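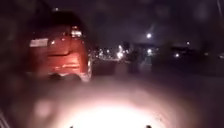 Nivulham Residents' Association
Minutes of the ordinary meeting held on 26/11/2024 in the upstairs room, Nivulham Library

Present: 26 members. Apologies were received from two members.

1. Minutes of the last meeting
Approved with one correction. Under item 4, "Kinier Road" should read "Kinier Lane".

2. Overnight parking
The chair reported on the city's draft plan for resident permits on Kinier Lane and the lower half of Noh Street. Letters went out to 1,049 addresses and over 200 replies came back before the deadline. The city has not yet released a breakdown by street.

Members from Noh Street said evening parking has become harder since the clinic extended its hours. Others were worried about the cost to households with two cars, and about home health aides who come late and leave early. One member asked if visitor passes would be sold singly or in books. The draft says books of 10. Several people felt this was too many for someone who has guests twice a year.

Agreed: the association will support permits on Noh Street only, for a one-year trial, and will ask for single visitor passes. 17 in favor, six against, three abstained. The secretary will write to the city this week.

3. Street lighting
Two lights are still out at the bottom of Kinier Lane, by the mailboxes. They were reported in the summer and again last month. The city says the fault is in the cable – the lamps themselves have been replaced once already. Members asked that the sidewalk there be treated as a priority before the clocks make any more difference to the walk home from the bus.

Action: secretary to ask for a repair date in writing.

4. Ollex Yard
The owner of Ollex Yard has applied to move the gate to the Noh Street side. No objection in principle. Members want delivery hours kept as they are, with nothing before 7 a.m. The plans can be seen at the library desk.

5. Leaves and storm drains
The last leaf pickup is in the first week of December. Bags should be at the curb by the evening before. The drain outside the laundromat has been cleared, but the one at the corner is still slow.

6. Any other business
The key to the notice board is missing. Anyone who has it should hand it in at the library.
A request for a second bench at the bus stop was held over.

Next meeting: January, same room, 7 p.m. There will be no meeting in December.

The meeting closed at 8:40 p.m.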